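The Bottle That Lives on the Table

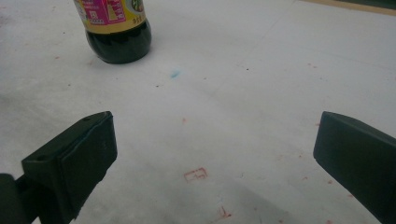 Photo: Ashton Gilchrist

Hi everyone, and welcome back to my little corner of the newsletter! Last time I wrote about drawer liners and got more mail than I have ever had, so this month I'm staying in the kitchen and going on about condiments. Dark bottle, yellow label, white table. I do love a mustard yellow label (so easy to spot when you're in a hurry and the rice is already going).

Now, my own confession is that I had eleven bottles on my table back in May. I only noticed when we had people over and there was no room to put down a plate. Soy sauce, two kinds of vinegar, fish sauce, three hot sauces, a syrup my sister brought back from Riihimäki that I still haven't figured out how to use, and so on. Everything got moved to the counter for dinner and then moved right back the next morning!

So I made a rule, and I've stuck to it pretty well. A bottle gets to stay out if it was used in the last 3 days. Everything else goes in the cabinet or the fridge door. The soy sauce stays out at my house, always, and so does one hot sauce, and the rest have to earn it.

A few things I picked up along the way:

Check the label before you decide where a bottle lives. Plenty of them say to refrigerate after opening, and I had been ignoring that for years (sorry, fish sauce).

Wipe the bottom of the bottle when you wipe the table. I used to wipe around mine, and on a white surface you get that sticky brown ring that takes real scrubbing. Warm water and a drop of dish soap on a soft cloth does it if you catch it the same day. If it has been there a while, lay a wet cloth over it, go have your coffee, and then try again.

Don't buy the giant size unless you really go through it. I got a huge jug at Levby when it was on sale and spent the whole winter pouring it into smaller bottles with a funnel, and half of it went on my sleeve.

If you want a tray, the plain Plakska one is the one I ended up with. It's small enough that only a few bottles fit, and I think that's the whole reason it works for me. My neighbor uses an old saucer and hers looks just as good.

Next month is spice jars, and I already know some of you alphabetize. Write and tell me how you do it, especially if you have a system for the ones with no label left!

Ashton

Last updated: Oct 1, 2018

Contact | © Protport Home Newsletter | Back to top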